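Category: Grant Reporting / Home Assistance Robotics
2019-10-15
Report by Aldo Amato, project lead, Saltosside workshop

Setach: Progress Report to the Polletti Fund, Second Period

1. Purpose of the report

The Fund has asked grant holders to report on the state of their equipment as well as on research results. The present report therefore deals with the household cell at Saltosside: how it is set up, how it is looked after, and what repairs were needed in the period. Results from the Messina group will follow in their own report.

2. State of the cell

The cell consists of one two-armed machine on a wheeled base, with a camera at the head and a control cabinet on the far side of a low partition. It was moved to its present room at the start of the period. The move took longer than planned. The floor in the new room falls slightly towards the door, and the base had to be levelled again after the first week. Osvaldo Serra fitted locking feet and marked the parking position on the tiles with paint, so that the machine returns to the same spot after each service.

The emergency stop has been moved from the cabinet to the partition, where the operator can reach it without leaving the chair. The change was agreed with the building's safety officer and is entered in the cell log.

3. Servicing and repairs

The arms are serviced after every 2000 cycles. Two services fell within the period. At the first, the joints were cleaned and greased and nothing was replaced. At the second, the left wrist was found to have play in it. The bearing was changed and the arm was out of use for nine working days, most of them spent waiting for the part. We now keep a spare bearing for each wrist in the store.

One fault came back more than once. The camera cable was rubbing against the neck bracket and the picture dropped out when the head turned fully to the right. A longer cable has been fitted, with a clip at the back of the head to hold it clear of the bracket. The fault has not been seen since, but the cable remains on the weekly check list until the end of the grant.

4. Preparing the litter tray task

The Fund will recall that the cleaning of a cat's litter tray was chosen as the main household task for the year. It is low, it is close to a wall, and it needs both arms at once: the right hand works the slotted scoop while the left keeps the mouth of a thin plastic bag open on the floor. The clumps go into the bag and the bag goes into the bin. Before any program is written for the machine, the task is worked through by hand and the layout of the corner is settled.

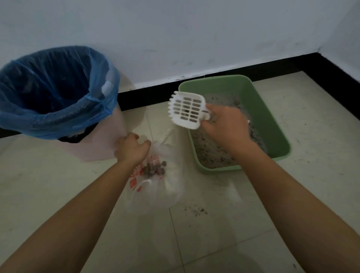
5. Settings for the corner layout

The following points have been fixed as the working layout and entered in the cell log:

The tray stands against the wall near the inside corner, on the right-hand side. The bin stands to the left of it with its liner folded over the rim. The bag is laid between the arms, in front of the tray, so that the scoop has only a short distance to travel.

Loose grains on the tiles are the main concern for maintenance. Grit reaching the wheels would wear them, and fine dust can work its way into the wrist joints. Mr Serra has made cloth sleeves for both wrists, fastened with tape, and these are to be washed after each day of trials. The floor is to be swept before the machine is moved from its parking position.

The grip pads supplied with the machine are smooth and did not hold a scoop handle firmly in bench tests. Ribbed pads have been ordered. Until they arrive, the right hand will be tested with an empty scoop only.

6. Spending

Spending on spare parts was within the budget line. The wrist bearing, the cable and the locking feet together came to around 2000 euros. The ribbed pads will be charged to the next period. No transfer between budget lines is requested.

7. Work for the next period

The ribbed pads will be fitted and the grip force set again for both hands. The head camera will be lined up afresh once the longer cable has settled. First trials with litter in the tray will begin after the sleeves have been checked for a full week of use, and the filter on the control cabinet will be changed before then. The Fund's visitor is welcome to attend any of these trials, and dates can be arranged through the Saltosside office.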